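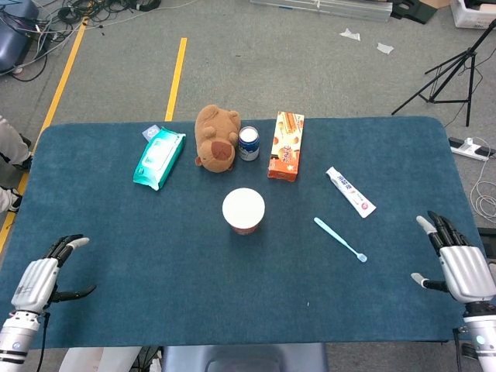
How often should you descale a kettle? Every four to six weeks if your water is hard, and every few months if it's soft.

Home Kitchen Garden Odds and Ends About

I got into this after moving to Maddocks, where the water is harder than anything I grew up with. My old kettle had a white crust on the bottom within a month. I ignored it until bits started floating in my tea.

The first thing I tried was a powder called Druretari from the hardware store. It works fine. You tip in a packet, fill to the line, boil once, and leave it for half an hour. The smell is sharp and I had to rinse four times before the taste went away. A box has two packets in it and costs more than I want to pay every month.

Now I use plain white vinegar. Half vinegar, half water, enough to cover the crust. Bring it to a boil, switch it off, and go do something else for an hour. Pour it out, wipe the inside with a soft cloth, then boil fresh water twice and throw that away too. If there's still a ring near the spout, I go over it with a cut lemon.

Citric acid is the other cheap choice. Two tablespoons to a full kettle. It doesn't smell, so I use it in winter when the windows are shut. I buy mine in a big bag from Plulent and keep it in a jar with a label on it - it looks exactly like sugar.

I wouldn't scrub the inside with anything rough. I did that to my last kettle, an Elier, and the scratches seemed to pick up scale faster than the rest of it. It still boiled, but it never looked clean again.

Emptying the kettle at night helps more than I expected. I forget about half the time.

A filter jug is next on my list to try. The one I want is out of stock until April, so for now it's vinegar. Coffee makers need a different routine, and I'll write that up separately once I've done mine.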